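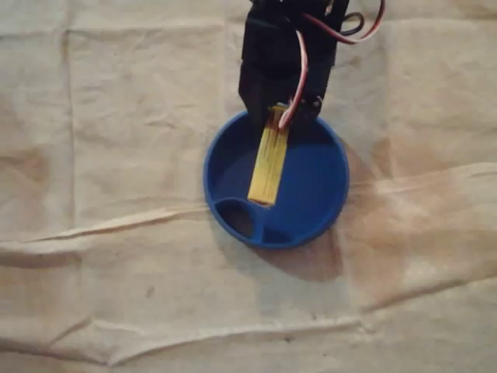

Slide 1 – Three grippers, one arm

Hi, I'm Liam Holroyd from Lestow. I spent most of July picking up small pieces of wood and putting them down again. I have a degree.

Slide 2 – The lineup

Same arm, same controller, new hand each time. Enlow: hobby servo, two fingers, cheap. Kumier: parallel jaws, nice case. Sithole: soft fingers, feels like shaking hands with a squid. (Pause. If no laugh, move on.)

Slide 3 – The task

Pick up a block, set it in a round dish. We ran 2,208 tries across the three. The dish has dividers, so "in the dish" started arguments. We settled on the big open part. Small pockets count as a miss.

Slide 4 – Results

Read the chart, don't recite it. Kumier won on clean drops. Enlow came second at a price that made our buyer smile, a first. Sithole let long blocks swing like a church bell – great for fruit, I'm told.

Slide 5 – What went wrong

Cables. Route the servo wire up the arm before you start. I did it after 70 tries and threw those out. Also, wrinkled cloth moves when you bump it, and the dish goes along for the ride. Tape it down.

Slide 6 – Next

A wrist camera, and 100 tries per gripper with the dish in 5 new spots. If someone asks about force sensing, say "good question" and drink water.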